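Speaker notes – Collecting Demonstrations at Drustosgate
February 6, 2022

Slide 4. State the numbers first. The target for the Prima set was 2,000 episodes. We kept 781 after review. Another 124 are held back for evaluation and never enter training.

Slide 5. Define an episode: one object, one instruction, one start pose, one operator. Recording starts before the arm moves and stops after it is back at rest. Failed attempts are kept and labeled as failures. Pause for questions on labeling.
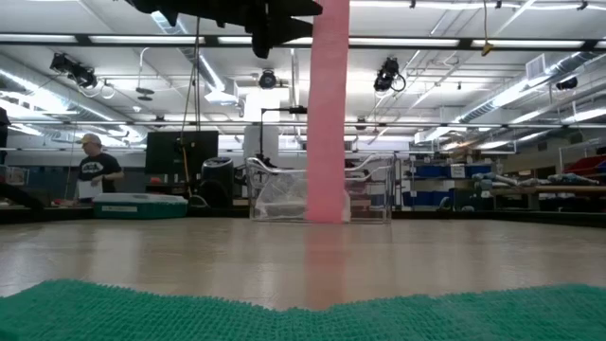
Slide 6. Soft objects gave us the most trouble. Foam deforms under load, so the commanded width and the true width disagree. The Schmieder logger stores both – do not average them. Mention the clock offset between the arm log and the video, and that we correct it per session.

Slide 7. Operator effects. The Zikis baseline learned one operator's habit of pausing before each release. Mixing operators within a session reduced this. Show the plot, skip the table.

Slide 8. Next batch opens in April. Same format, wider spread of start poses.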